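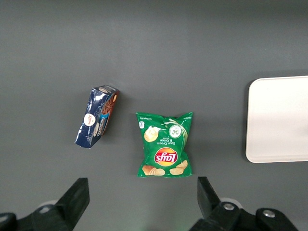

Cookies, near the center of the table. Thread on absentee ballots follows.

1/ Gornthorpe votes this month, by mail, for the first time. I have read the instructions so you can go back to your bread. They are 4 pages long and the deadline is on the last one.

2/ The application and the ballot are two separate things. Sending in the application means you have asked to vote. Last spring 86 people in Pugh County stopped there and felt very good about it.

3/ Sign the OUTER envelope. There's a line for it, under the flap, in gray, in a type size I'd call confidential.

4/ No, you don't need a witness. Yes, the form still has a box for one. The clerk's office says leave it blank. The form says "required." Go with the clerk.

5/ The drop box on Serkance Street is the one bolted to the wall. The one next to it takes library books. Same color, same slot. Good luck to us all.

6/ What's on it: two council seats, the Vullness Bridge levy, and a charter amendment replacing "shall" with "must" in one sentence. The amendment has more yard signs than both seats combined.

7/ Town has up to 4000 registered voters, depending on which list you believe. As of last night 268 ballots were back. The last council seat went by fewer votes than my street has mailboxes, and it's a short street.

8/ Ballots have to be IN the office by 8 pm on election day. A postmark won't save you. If yours is still under the fruit bowl, walk it over.

9/ Someone asked how I'm voting on "must." I'm undecided. I've read it both ways out loud and the dog left the room both times.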